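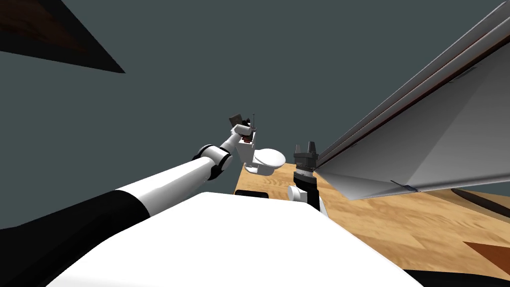

*Render: the left arm, with a small white toilet model at its gripper*

Re: [stultton-doors] Smart locks for the shared entrances

Earlier today a neighbor on the list wrote:

> Luvano came back with a price for all 29 doors. It's $3,298 for the
> locks and fitting, then $1,184 a year for the service. They say the
> Taneo lock is impossible to pick and that we'd never have to pay for
> a rekey again. I think we should just say yes before the offer runs
> out at the end of February. Does anyone see a reason not to?

I see a few, and the yearly fee is the first.

What does the service do? I read the sheet twice and the best I can find is "peace of mind, managed." If it means they host the app and keep the entry log, I'd like to see what happens to the doors when we stop paying. Do the codes keep working? Does the key still turn? The sheet talks about "continuity options" at that point, and that isn't an answer I'd sign under.

Second, "impossible to pick." Fine, maybe. When we had the break-in on the Hrubý side, the door was propped open with a recycling bin. The one before that, somebody got buzzed in by saying they had a package. I'd want to know what any lock does about either of those. The Taneo can apparently send an alert if a door is left open, but to whose phone, and who gets up at 2 a.m. to go look? 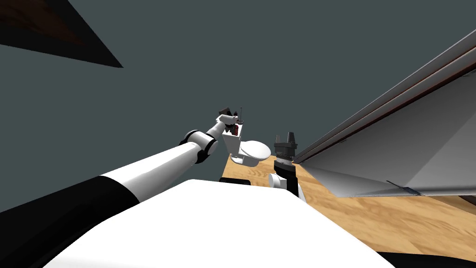 Rekeying is the part of the pitch I'd take seriously, so I went through what we've spent. We have rekeyed the shared entrances twice in 5 years, both times after a lost key, and both bills together came to less than one year of Luvano's fee. So the saving only shows up if we start losing keys a lot faster. The lock also still has a key cylinder as backup, which somebody can still lose the key to. The drawing has it lying crosswise in a black housing, and if you want the general look of it, the left arm's elbow in the render is close: a short white cylinder with black rings at the ends. A cylinder is a cylinder. I'd ask for its grade in writing, and the strike plate's too.

Then batteries. "Up to two years" is the kind of number I divide by two before I use it, and the north entrances get cold.

I'm not against trying one. Put it on the bike room, run it through a winter, and have Luvano waive the fee on that door while we look at it. If they won't – well, I'd want to hear why.

As for the deadline, these offers tend to come back in March with a different name on them. I'd let this one go by.

Could whoever has the full contract post it here? The sheet we got skips from page 2 to page 4.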